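Home | Topics | Words | Ask us | Grown-ups

Can a sign get you out of trouble?

You have probably seen signs that say things like "We are not to blame if you get hurt" or "Leave your bag here at your own risk". They look very sure of themselves. But does writing something on a wall make it true?

Be careful about believing it. The law has its own ideas.

Let's say there is a trampoline hall in a town called Oltthorpe. A big red sign by the door says the owners will never pay for any injury, whatever happens. One of the trampolines has a broken spring. The owners know, and they leave it for 3 weeks. A girl lands on it and breaks her wrist.

Can the owners point at the sign and walk off? In the UK, usually not. A business can't use a sign to dodge the blame when its own carelessness hurts someone. Lawyers call that carelessness "negligence". The sign could be as big as a bus and it would still be no good.

So are all signs useless? No, and anyone who tells you so hasn't thought about it enough. A sign saying "Wet floor" gives you a fair warning. If you read it and then go sliding across on purpose, a judge might say part of the accident was your own fault. You might get less money, or none.

Lost things are trickier. Suppose the cloakroom at Betmont swimming pool loses your coat, and a sign says they will pay 2 pounds at most. The coat cost almost 200. A court would ask if the sign was fair, and if people could see it before they handed anything over. A notice hidden behind a plant doesn't count for much.

Why do people put up signs that don't work? Some don't know the rules. Others, I suspect, hope you will read the sign and give up. Plenty of people do.

Next time you are out, see how many you can find. For each one, ask: is it warning me about something, or is it trying to get somebody off the hook?

Last updated: October
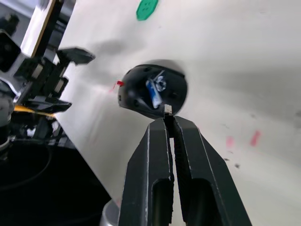

Two black gripper fingers holding a tiny block just under a black dome.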